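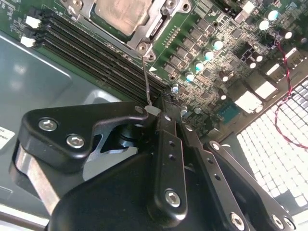
About Tiltbridge

Tiltbridge is a small engineering company in Clasholm. We test whether general-purpose robot arms can do repair and shop-floor work that is currently done by hand, and we report what we find to the shops that might buy such a system. We do not sell arms. We write task procedures, build fixtures, run trials and publish the failure logs with the results.

Most of our work is on used desktop computers. Refurbishing shops handle a mixed stream of office machines, and every one of them has to be opened, checked, stripped of some parts and fitted with others. A person with a screwdriver does this quickly and is hard to beat on cost. The individual steps are short, but they differ from one case to the next, and several of them can ruin a board if done with a few newtons too much.

What we test

A task enters our program when a shop can describe it in writing and a new employee could learn it in one shift. We split it into steps and run each step separately before running the whole sequence. The current list covers memory modules, processors, drives on sleds and cable connectors. Cables are at the bottom of the list by completion rate and have been since we started.

Processor handling takes the most bench time. The retention lever has to be released, the load plate swung clear, and the chip lifted by its edges and kept level. Going back in, the chip has to be lined up with its keying and lowered without sliding. Socket contacts bend sideways under very little load. An experienced technician feels the chip seat. An arm has to get the same information from wrist force, finger position and a camera view that its own fingers partly block.

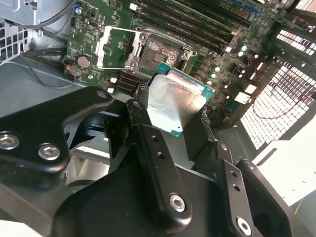 Text by Philomena Ankrah, Test Engineering
Last revised: November

Where the numbers stand

In our most recent series we attempted 125 processor insertions. Of these, 73 were completed with no human input from pick to closed lever. We count a trial as failed if anyone touches the part, the case or the stop button, or if the contacts show any change under the microscope afterward. Trials in which the chip ended up seated but the lever was not latched are failures under this rule.

The largest group of failures was angular. The chip rotated a small amount between the fingertips during the move and arrived over the socket out of line. Regrasping on a flat surface corrects it at a cost of about 3 minutes per unit, most of it spent checking. The next group came from the lever, which is springy and stores enough energy to knock a fingertip off its path when it lets go.

Memory modules do better. The slots are long, the force is high but goes in one direction, and a click at the latch is easy to pick up at the wrist. We consider that step ready for a supervised pilot. We do not consider processor work ready for one.

Equipment

The lab runs two benches with slotted aluminum tops. Parts are presented in molded fixture trays, and the computer case is laid on its side for board work. Control software is Zemik, our in-house sequence runner. It is a plain state machine with learned policies called for the contact phases, and it writes a full record of each run. We make the records available to client shops in the same form we use ourselves.

Cases are chosen to be ordinary. We leave graphics cards, power supplies and drive cages in place for most trials, as a shop would. Clearing the case first raises the completion rate and makes the result useless to the client.

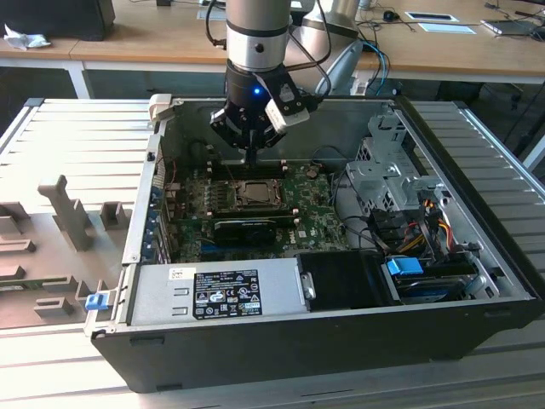 A comment left on an earlier version of this page argued that the whole approach is backward, and that a refurbisher with any volume would be better off with a dedicated jig and a press for each common board. For a single board in large lots we agree, and have told clients so. The commenter went on to say that a technician can swap a chip, notice a swollen capacitor and put the machine aside in the same minute, and that a completion rate leaves all of that out. It does. We have no measurement for incidental inspection and are working on one under the project name Yakubu.

Household work

We are asked about this often enough to state a position. We ran a short study of kitchen and laundry chores and stopped it. Homes offer no fixtures, the objects are soft or wet, and the acceptable rate of breakage is close to zero. A computer case is a rigid box with documented dimensions, and our unattended rate on its hardest step is still well short of what a shop needs. We would want to see that gap closed before taking on dishes again.

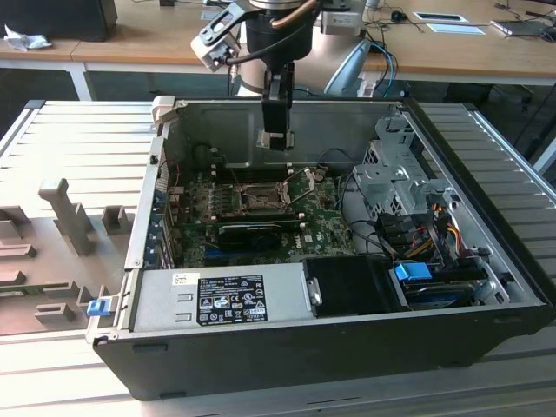
Desktop case on the bench, CPU socket empty and lever raised.

Visiting and working with us

Shops in the region can bring a task to the lab for an initial assessment. Bench visits are on Friday mornings by arrangement. Please bring at least two units of the same model, a written procedure if you have one, and one unit you can afford to lose.

Related
Zemik run record format
How we score a failed trial
Memory module trials: results by slot type
Fixture tray drawings
Yakubu: project outline
Directions to the Clasholm lab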